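The Secondhand Heart of Mirnville: A Conversation with Manju Sachdeva

By Aarti Negi

When I get to Manju Sachdeva's kitchen she is already apologizing for the tea, which she says has been sitting too long, and for the chair, which has one leg shorter than the rest and came from a curb on Dubey Street. I tell her both are fine. The chair does rock a bit, but you get used to it, and after a while I find I'm rocking on purpose.

Manju has been running the swap table on Dubey Street for 19 years. If you've lived in Mirnville for any length of time you have probably carried something home from it, a colander or a stack of puzzles or one of those big glass jars that everybody wants and hardly anybody uses. She started it in the driveway of the house she was renting then, and she still talks about that first Saturday as though it had rained only on her.

"I put out two card tables and a blanket," she says. "I had a sign that said TAKE ONE LEAVE ONE, and the ink ran so it said something more like TAKE ONE LEAVE. So people took one and left! By noon I had an empty blanket and I was so happy, and then I realized I had given away my own umbrella."

She grew up in a house where things were fixed. Her father kept a drawer of handles, only handles, from drawers and saucepans and suitcases, and when something lost its handle the whole family would stand around the drawer giving opinions. She can still remember a blue saucepan with a suitcase grip on it. "It was very comfortable to carry," she says. "You felt like you were taking your soup on a trip."

I ask whether people's belongings have changed over the years, and she pours more of the tea and thinks it over. Toys have changed the most, she tells me. They used to come in families, a whole farm or a whole kitchen, with the box. Now they arrive one by one from the bottoms of closets, and she spends her Friday evenings pairing them up again. Her neighbor Anju Pant comes over to help, mostly with the board games, and the two of them have strong feelings about dice.

"Anju will not let a game go out with the wrong dice," Manju says. "I say, a die is a die, it has six sides. She says it has to match the box. We had a real argument about this in October, we didn't speak for most of an evening, and then we found the right dice in my coat."

The kitchen things are easier. She washes everything, even what comes in clean, and she has a rule that nothing goes out that she wouldn't put on her own shelf. Wooden spoons she keeps back for a while in a tall pitcher by the stove. She likes to cook with them a few times before she lets them go, and she admits that some of them have now been on trial for several years.

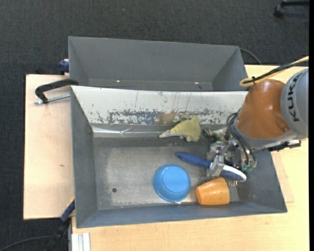
Page last changed: Saturday, 4:10 p.m.

Sorting is the part she would happily talk about until supper. Everything goes into a bin first, kitchen and nursery and odds and ends all together, and then it gets picked over by hand. She doesn't like to sort as things come in. Shalini Vashisht, who helped her for a summer before moving out to Skornska, used to try it that way, with a label on every box, and Manju says she was very tidy and very unhappy.

"You have to let it be a mess for one night," she says. "In the morning you see it better. You see that the little cup goes with the little plate. At night you're tired and it's all just cups."

I wanted to know what she has kept for herself, and this gets a long laugh. There's the chair, of course. There's a lamp from Pomach with a shade she has re-covered 3 times, and a radio that picks up one station, and a cookbook with somebody else's notes all through it. She has never found out whose. Beside the recipe for plum cake the person has written "less sugar, and don't tell Frances," and Manju makes it that way every fall.

Before I go she walks me out through the garage, where next week's things are waiting, and presses a cheese grater on me. I say I have a cheese grater. She asks if it's a good one. I have to think about that, standing there in the doorway, and by then she has already wrapped it in newspaper and gone to find me a bag.

The swap table is set out on Dubey Street every Saturday morning until noon. Bring something clean, and if it's a game, please check the dice.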